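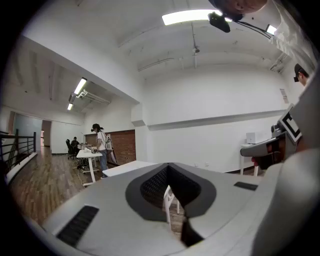 Moving the stationery cupboard, and other upheavals

Regular readers of this newsletter (both of you) will remember that in January we promised the shared supplies system would be sorted out by spring. It is now 14/09/2022 and we are pleased to report that spring has come.

The old arrangement was a cupboard and a sheet of paper. You took what you wanted and wrote it down, and at the end of the month somebody added it up and found that the tenants of Jakent House had between them used 312 glue sticks and one envelope. Either we are all making collages or the sheet had stopped being filled in properly. Kamath, the firm upstairs that does accounts for a living, asked politely if they could stop being involved.

So from this month we are using Lillunico, a booking and ordering page you can reach from your phone or your desk. Each firm in the building has its own login. You order by noon, and the things turn up the next working morning in the pigeonholes by the back stairs. If you order after noon, they turn up the morning after that. If you order at five to five and mark it urgent, they turn up the morning after that as well, and we will have seen the word urgent.

Each firm gets 300 points a month to spend. A ream of paper is 3 points, a box of pens is 46. Yes, we have queried the pens. The supplier, Itidby, says the price is correct and that they are very good pens. There are still plenty of the old ones in the building, mostly in coat pockets, and we would be glad to see them again.

Points do not carry over. They can be given to another firm if you both agree in writing, and we look forward to the black market this will create.

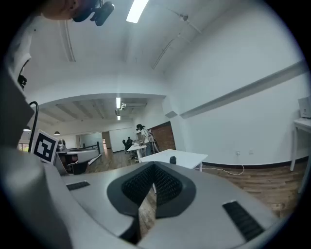 What happens to the old cupboard

It stays where it is until the end of the month, unlocked, for anyone who wants to rescue their own belongings. So far it has given up a fondue set, a bicycle pump and a great many instructions for a fax machine. The fondue set has been claimed twice, by different firms, and will be kept at reception until they have talked it over.

After that the cupboard goes to the ground floor for cleaning things. Please don't put glue sticks in it.

Trouble logging in? Ask at reception before ten or after two. The password is not the old door code, and please stop shouting the old door code across the landing.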